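March, a little after 7 in the evening

Cleared the gray table again. I say again because I did it last week too, following the Kekano method, which promises a "resting surface" in every room if you give it two minutes a day. Two minutes! I spent that long looking for the lid of the tape box. The booklet cost me nothing, it came with the Pridby order, and I think I paid the right price.

The idea is that everything without a home goes in a basket, and the basket goes to the side. Fine. But a basket of stuff at the side of a table is still stuff on a table. I can't see what has been solved. Before this I had a pile, and I could see what was in the pile.

I'll admit the top looks bigger with the middle bare. It also shows every smudge and scuff, so now I've got something new to be annoyed at. The Wetlow spray is supposed to take care of those. I have my doubts about the Wetlow spray. 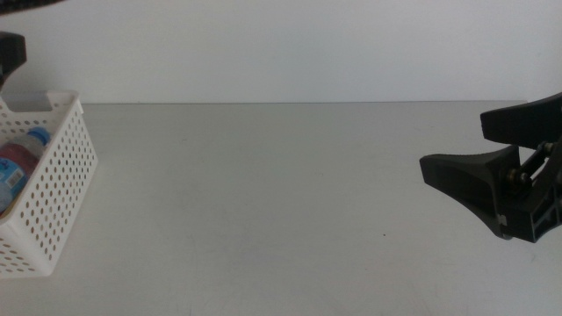 My sister read the Kekano booklet over the phone with me and took its side. She said the basket was never meant to stay, that I was supposed to carry it around the house at night and empty it, and that I'd skipped page 2, as usual. I looked. She's right about the page. I still say that a chore in a container is the same chore, and now it has a handle.

So the bottle with the blue cap has to go somewhere. Kitchen, I suppose, though the shelf in there is full of jars I'm keeping for no reason I could defend. If the bottle goes in, a jar comes out, and then the jar goes in the basket. The booklet has no page for that.

Gebru sells a divided version of the white basket — same little round holes, as far as I can tell from the catalog, with a wall down the middle. I'm not buying it. I know how it would go, two kinds of mess and an argument over which side the scissors belong on.

Will try one more week. Have to do the hall closet before it gets warm, and find that lid.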